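13/12/2018

Evening, at home, the radio off

I came back from the public meeting in Galtgate with cold feet and a headache, and I want to write before I sleep, because tomorrow I will remember only the parts that made me angry. The meeting was called for six. Mayor Greco arrived when it was almost seven, with his scarf still on, and went straight to the microphone without saying sorry to anyone. The hall has 105 chairs and all of them were taken. I stood with Rosalba near the radiator, which was not working.

He spoke for a long time about his four years. He praised the new lights on the river road, the repaired roof of the market and the bus that now goes to Ploltbridge on Sundays. I must be fair, the bus is a good thing and I use it myself. But he spoke of it as if he had built it with his hands, and he did not mention that it was the old council that signed the contract. Then he said that our district should show some gratitude. This was the word he used, gratitude. A man behind me laughed, and the mayor heard it, and for a moment he lost the place in his paper.

I do not like this word from a person who is elected. My father used to say thank you to the doctor, to the baker and to the man who brought the coal, but never to the mayor, and he voted in every election of his life.

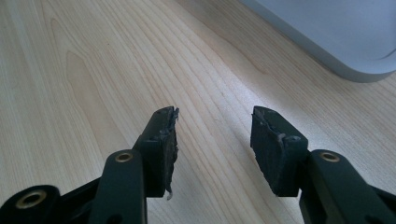
What was said about the school

The real reason we all went was the primary school. In November the council wrote to the parents that the building would be closed and the children moved to Ploltbridge, and the letter had four lines only. Natalina Valentini stood up first. She had prepared her question on a card, but I think she did not look at it once. She asked how a child of six is supposed to wait for a bus in the dark at seven in the morning, and who will be standing there with him. People clapped before she finished.

Mayor Greco answered that the heating costs too much and that there are now only 48 pupils. He said that under 60 a school is "difficult to defend". Natalina asked him to defend it anyway, this being his job. I would not have found such an answer so quickly, not even in my own language.

After her came Mr. Pellegrini from the pharmacy, who always speaks at meetings and always about parking. He spoke about parking. We waited.

Then Kornél Tóth read out the letter with the signatures. He has gone from door to door for three weeks with it, also in the rain, and he collected 2,000 names, counting the villages on the other side of the river. He put the whole packet on the table before the mayor, who thanked him and moved it to one side with two fingers. I do not know if he meant something by it. Perhaps he only needed space for his glass. But I was watching his hand and I did not like it.

The mayor then gave an order to Ottavio Sorrentino, who is responsible for the buildings, and he did it in front of everybody, the way one speaks to a boy. Sorrentino is to bring a full report on the school before the end of January - the roof, the boiler, the cost of keeping it open for two more years. Until then nothing will be closed. Sorrentino went red and wrote it down. I felt sorry for him, although he was the one who signed that letter with the four lines.

So, is this a victory? Rosalba says yes. She was already hugging people at the door.

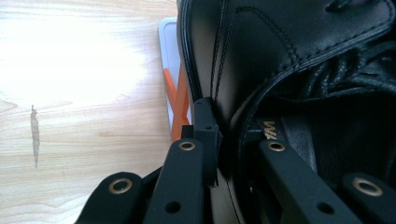 I am more careful. A report can be written in many ways, and the one who orders it usually knows what he would like to read. Also the election is in spring, and January is very near to spring. If I were mayor and wanted to close a school, I would also wait until people have voted.

On the way home we discussed it, Rosalba and I, the whole length of Astau Street and then ten more minutes in front of her gate. She thinks that I have become suspicious from reading too many newspapers. She may be right. When I came to live in this country I believed everything that was said into a microphone, partly because I was so busy understanding the words that I had no strength left for doubting them. Now the words are easy and the doubting takes the strength.

She wants us to write down what the mayor promised, with the date, and to send it to him for his signature. I like this idea very much. I offered to write the first version and she will correct my articles, I still put "the" where it should not be and forget it where it should. Natalina will bring it to the town hall on Monday, as she works across the street.

I have to remember these points for the letter: that nothing closes before the report, that the parents may read the report at the same time as the council, and that there will be a second meeting with the hall properly heated. The last one is from me. Rosalba says it makes us look petty, but I had my coat on for two and a half hours.

There is still the matter of whether I should put my name on the list for the spring. Kornél asked me again tonight, on the stairs, very quickly, as if he wanted to catch me before I could think of an excuse. I said I would tell him after Christmas. I have been allowed to vote here for five years only, and I imagine my accent in that microphone and Mr. Pellegrini asking me about parking. But I also imagined Natalina's six-year-old at the bus stop, and I could not give him a clear no.

It is almost midnight now. I will make tea and start the letter, only the first sentence, and the rest tomorrow after work.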